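Haunted Attraction Report - Ziment Scare Maze, Flusville
Digby Pirihi, Events and Leisure module, group 4
Handed in 28 Mar 2022

Visit done in December, out of season, so shorter queue than the October crowd would get. Marked on queue, actors, sets and exit. 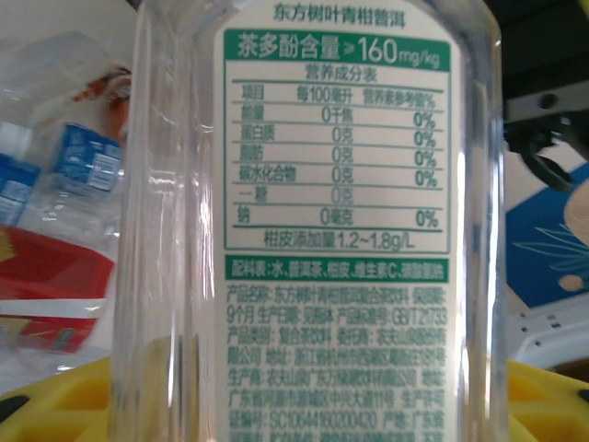
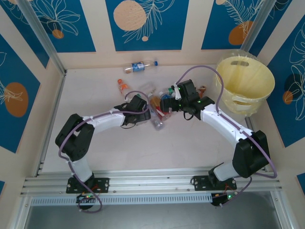
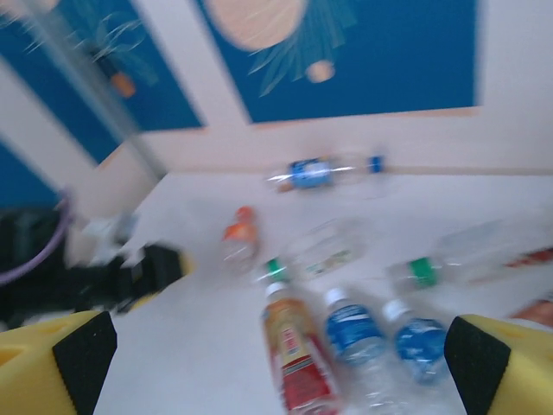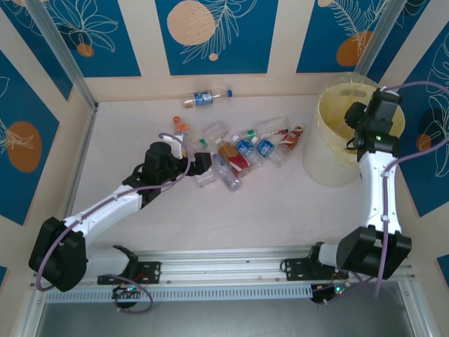 Queue first. 27 minutes from the gate to the first door, timed on my phone. One actor working the line, an undertaker with a tape measure who sized people up for coffins. Good, but he stuck to the front half and the back got nothing. Also no bins anywhere along the rope. People finish a drink and put it down, and by the end you have plastic bottles lying on their sides in a heap like the ones on the white surface above, only in the dark where you can trip on them. Recomend a bin at each turn.

Actors. Seven in the maze, I think two were doubling up. Best was the woman in the nursery, didn't speak at all, just followed us to the door. Butcher room weak, he jumped out before the group was properly in so only the front two saw it.

Sets. Kanaan corridor (named after the family in the backstory) was the strongest bit, low ceiling, smell of damp. Graveyard far too bright. Fog machine was off or empty when we went through. Sound leaks between rooms so you hear teh chainsaw well before you get to it.

Exit. Straight out into the car park, no shop, no photo, nothing. They lose money there. 241 tickets sold that night according to the desk.

Still to do: costs table, second interview with the manager.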